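Sorkness Rimmed Bowls and Cubes

Sorting set from Vundard. Bowls, cubes and a few odd pieces in red and blue.

We've had the Sorkness set on our shelves at Nesosbridge for a while now, and it is still the one we reach for when somebody asks for a plain sorting set that will get used every day. There isn't much to it! Shallow bowls with a colored rim, small cubes in the same two colors, and that's your morning taken care of. You can sort by color, you can mix everything up, you can move one cube at a time from bowl to bowl and back again. Joaquim Leitão keeps a set out on the shop table and people end up fiddling with it while they wait (adults as much as children).

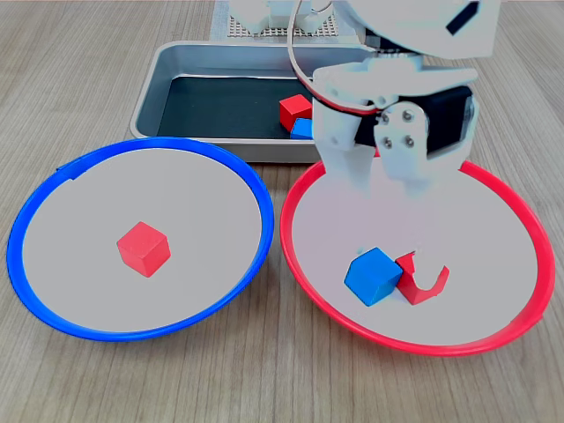
The bowls

The color is all in the rim. Inside, the bowls are pale, so a red or a blue cube stands out right away and you don't have to hunt for it. They're shallow too, which makes a big difference when you're learning to pick things up. Fingers can come in from the side as well as from above, and you can see what's in the bowl from across the table.

You may find a small seam or notch on the lip. It's part of how the rim is finished and we don't treat it as a fault. If you have a bowl with a rim that's really rough or lifting, send it back and we'll swap it.

The cubes

Small wooden cubes, painted red or blue. They're nice in the hand and they sit where you put them, flat or leaning on a neighbor. Two fit side by side in a bowl with lots of room left over. My own favorite thing to do is put a red and a blue together in the blue bowl and one red on its own in the red bowl, then ask what should move. Small children go straight for the odd one out. Older ones start making up rules of their own, and some of those rules are very strict!

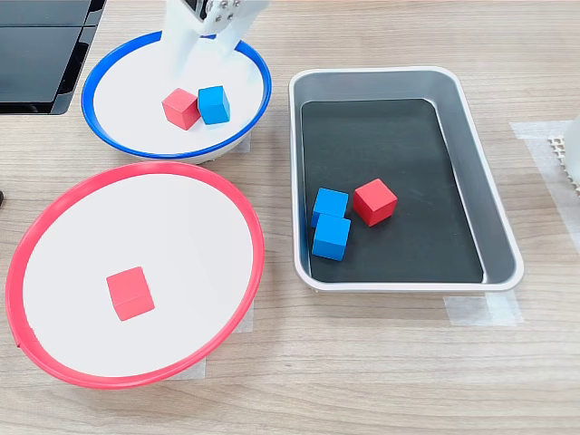
Leonilde Amaral uses the set with her after-school group and likes to begin with only a few cubes out, adding more once everyone has had a turn. She says the bowls work best close together at first, rims almost touching, then moved farther apart so there's more of a trip to make. We tried it on the shop table and she's right, it changes the game completely.

The U-shaped hook

A curved plastic piece that goes with the cubes. Picking it up takes a bit more thought than a cube does, and it will happily lean against whatever is next to it. Good for mixing into a bowl once plain cubes have become too easy.

What we sell

Starter set: 2 bowls (one red rim, one blue rim) and 4 cubes
Group set: 50 cubes, bowls sold separately
Hook: sold singly
Item number for the starter set: 62

Care

Wipe the bowls with a damp cloth. Keep the cubes out of the sink and dry them off if they get splashed. A flat tray is handy for spare pieces, and we carry the Abreu trays if you need one.

The next delivery of group sets is due in October. Starter sets are in stock and can be picked up at the counter.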